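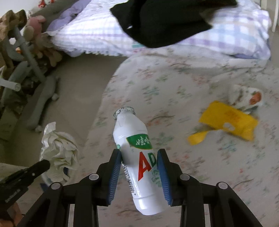

The Bedside Pile
By Kaj Sveinbjörnsson

My grandmother in Rirnudville had a rule that nothing with a lid was allowed in a bedroom overnight. She would come around at nine, in her slippers, collecting cups and bottles and the saucers we had pushed under the bed with our feet. I thought of her all through May, when I spent a good many afternoons in other people's bedrooms, looking at what they had eaten and drunk there and helping them clear it up.

It's a lovely way to get to know people, I have to say. A kitchen has usually been wiped down before you arrive, and a living room has had its cushions plumped, but the bed is where people snack, and the evidence stays put for days! Little milk drink bottles with the foil still over the mouth, paper cups squashed flat on one side, yogurt tubs, the plastic cup from the drink stand that seemed too sturdy to throw away. It all drifts to the edge of the blanket and settles there, next to the phone charger.

Aurélien Carré has been cleaning and organizing homes for 40 years, first in Bailly and now out of a narrow little office above a bakery in Totia, and he was kind enough to let me tag along and carry things. He is a patient man with very large pockets. He doesn't scold. When he sees a bed with a week's worth of cups on it he sits down on the corner (he always asks first) and starts with whatever is nearest his hand.

His method is to let the trash carry itself. One cup is chosen as the holder, preferably something round and firm with a wide mouth, and the soft stuff goes into it: napkins, wrappers, tissues, the crumpled bits that would otherwise blow off the bed the minute you shake out a sheet. The stiff things travel separately. I had always gone at it the other way, with a big garbage bag that had to be hunted for and then held open with my chin, and by the time I'd found the bag I had lost the will to use it.
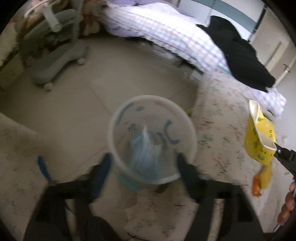
Paper cups get their own moment. Aurélien likes to squeeze them before they go in the bag, and so do I, it turns a tiresome job into something a bit satisfying. He does look inside first. He once closed his fist on a cup with an inch of orange soda left in it, over a client's flowered bedspread, and he told me about the stain with so much feeling that I assumed it had been last week. It was his second year in business.

Printed cotton is forgiving, by the way, if you have small children or a habit of late snacks. A scattered floral on a pale ground will hide a crumb until laundry day, and I've come to prefer it to the plain white everybody seems to want. Sweet drinks are another matter. Blot with a cloth and cold water, and leave the rubbing alone.

Bottles he stands by the door, caps and foil included, to be rinsed all together at the end. At one apartment we lined up so many that the owner went quite pink and offered us coffee.

I came home and bought a small lidded bin from Starari for my side of the bed. My grandmother would have had it out of there by nine o'clock. So far it has mostly collected tissues and one very old cough drop, but the blanket is clear, and last night I found my reading glasses on the first try.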